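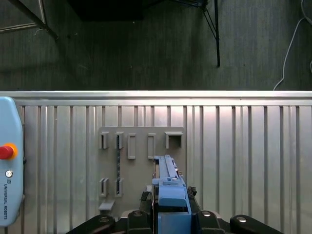
Figure 8.1 A dark gray carpeted floor behind a silver aluminum panel, with a white cable at right.

Chapter 8
Following Distance and Stopping

A car does not stop when the driver decides to stop. It stops after the driver has seen the problem, moved a foot to the brake pedal, and waited for the brakes and tires to do their work. This chapter covers the space a driver needs for all of that, and how the space changes with speed, load, and road surface.

Two terms are used throughout. Reaction distance is how far the car travels before the brakes are applied. Braking distance is how far it travels from then until it is standing still. Added together they give the stopping distance.

Reaction distance grows in step with speed. Braking distance grows faster: on the same road, doubling the speed makes the braking distance four times as long. Many new drivers learn the first rule and forget the second — they leave the same gap on the highway that they left in town.
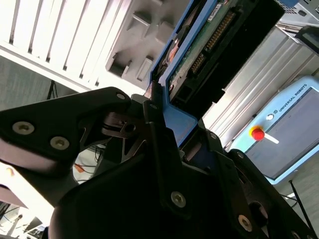

Figure 8.2 Gripper holding a blue-framed hard drive caddy.

Consider a case we will return to in Section 8.4. Ruan Ndlovu is driving a loaded van from Lekota to Roltia on a wet morning in April. Ahead of him, Lwazi Mahlangu slows down for a turn. Ruan has left a gap of 13 meters, and he is looking at a road sign when the brake lights come on. Before reading further, write down what Ruan could have done differently, and at what point in the drive he could have done it.

Following distance is easier to judge in seconds than in meters. Pick a fixed point such as a sign or a bridge. When the vehicle ahead passes it, start counting, and stop when the front of your own car reaches the same point. Section 8.2 gives the gap to use in dry weather and the amount to add for rain, snow, darkness, or a trailer.

Terms to know: reaction distance, braking distance, stopping distance, following distance, tailgating.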